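Chapter 7
Showing the Task: Demonstration by Hand and by Remote Control

After reading this chapter, the student should be able to:
Distinguish hand-held demonstration from remote operation.
State what a demonstration record must contain.
Inspect a pair of gripper fingers before a session begins.
Judge whether a demonstration should be kept or set aside.

7.1 Introduction

Chapter 6 dealt with motions that an engineer writes out in advance. Many tasks resist this treatment. Folding a cloth, seating a plug, or lifting a thin lid calls for small corrections that a skilled person makes without being able to list them. In such cases it is often easier to perform the task and record the performance.

Two methods are in common use. In remote operation, the operator moves a controller and the robot follows. The record then holds motions that the robot itself has carried out, but the operator works at a distance and may feel little of the contact. In hand-held demonstration, the operator carries a gripper to the work and closes it on the object directly. Contact is felt through the tool, and sessions move faster. The cost is that a person's arm can reach positions that the robot's arm cannot, and these must be found and removed later.

The running case for this chapter is the Eltwood bench study, in which operators at 2 sites, Stakham and Bråten, demonstrated a set of tabletop tasks. The study collected 2000 demonstrations. Of these, 1279 were made by hand and the remainder by remote control. Reviewers set aside 316 before training. Section 7.4 examines their reasons in detail.

7.2 The Fingers as Part of the Record

A demonstration is tied to the tool that made it. If the surface of a finger changes, the same closing motion may hold an object on one occasion and drop it on the next. Tape is a common way to add grip to a hard finger block – it is cheap and can be replaced at the bench – but it wrinkles, tears, and builds up unevenly. The state of the gripping faces should therefore be written in the session log, together with any change of tape.

Figure 7.1 gives the gripper camera's view down to the work. Students should compare the two gripping faces before reading Section 7.3, and note which one they would log as the more heavily creased.
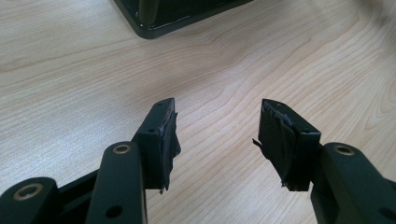 Figure 7.1. Hand-held gripper over a wood tabletop, fingers open. Both gripping faces are covered with black tape.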